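August, late afternoon

Back on the Wernlow tax petitions. I reread the first batch with coffee and I'm less sure than I was last week that the petitioners had any theory of consent at all. They say "we who pay" over and over, and I'd been coding every one of those as a consent claim (you pay, so you get a say). But half the time it's just a way of saying who is writing! Like signing a letter. So the code is too greedy and I've split it into "payer as title" and "payer as argument."
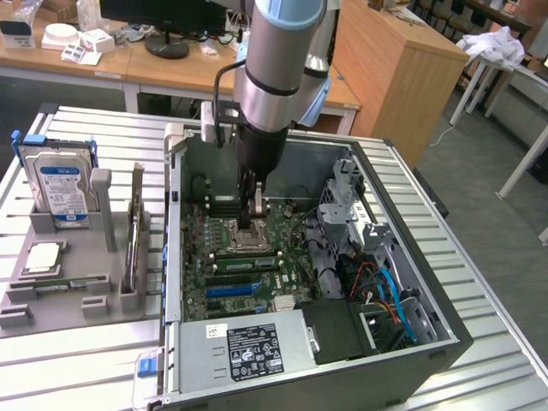

Sang Đinh: I'd be careful with that split. If the only title they put on the petition is that they pay, the title is doing some arguing too. Could you keep a third code for the ones where you can't tell?

Fair, added. Called it "payer, unclear" for now, better name welcome. I tried it on 27 petitions before dinner and it swallowed more than I'd like, mostly the short ones that ask for a lower bridge toll and then stop.
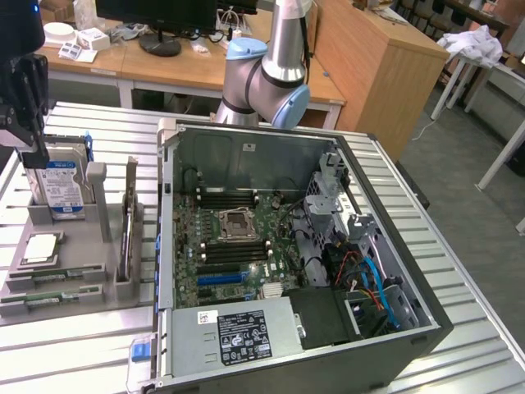

The other thing is obligation. There's a whole group that never says the tax is unjust, only that the council that set it wasn't properly seated. That's a legality complaint, and I had it lumped in with the justice ones, which made Wernlow look far more radical than it was. My mistake from June, when I was going fast. Petition 417 is the clearest case: pays in full, says so proudly, and wants the vote run again.

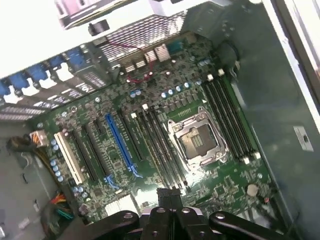
Reto thinks the 417 writer had read Folard's pamphlet on the duties of magistrates. I can see it in the second paragraph (the bit about an order being only as good as the chair it comes from), but Folard uses that line to tell people to obey anyway, and our writer leaves that part off. Borrowed or misread, I don't know. Need to check which edition was going around the town.

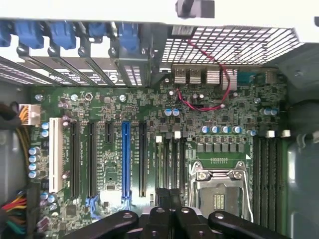

Which also matters for the dating, because the later edition softens that whole chapter. If they had the later one, the missing bit might be missing from their copy too.

To do:
Recode the June batch, legality apart from justice.
Ask Vương for the loan register, if it survives.
Send Sang the 2 petitions with the crossed-out openings.
Find my notes on the toll.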